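Nellovov Table Top, Taupe Brown

Item no. 139-17
Sold by Plullstead, Hallport

The Nellovov is a smooth top with a matte surface, sold on its own or with the Quansah leg set. The color is a muted taupe that looks grayer in cool light and warmer under a lamp. It suits a breakfast corner, a craft room or a shop counter where small goods are sorted and wrapped.

The finish is the same over the whole surface, with no pattern or grain print. Paper and small packets show up clearly against it, and so do crumbs. Wipe with a damp cloth and a little dish soap. Do not use scouring pads or wax polish, which leave shiny patches on a matte finish. 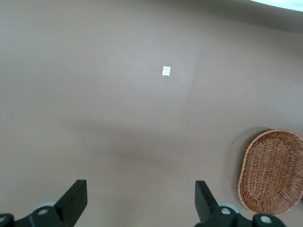 Nellovov top in taupe brown. Woven basket not included.

Baskets and trays can be set straight on the top. If yours has rough ends of cane underneath, put felt dots on it first. Use a mat under pans and teapots.

Details
Thickness: 21 mm
Finish: matte
Color: taupe brown
Legs: sold separately (Quansah set, four legs with screws)
Tools needed: screwdriver

Delivery
Tops ship flat from our Hallport store. Check the corners before you sign for the box. Orders placed with a leg set go out together.

Returns
Unused tops can come back in the original box. We cannot take back a top once legs have been screwed on, unless there is a fault. Color samples are free on request and do not need to be returned.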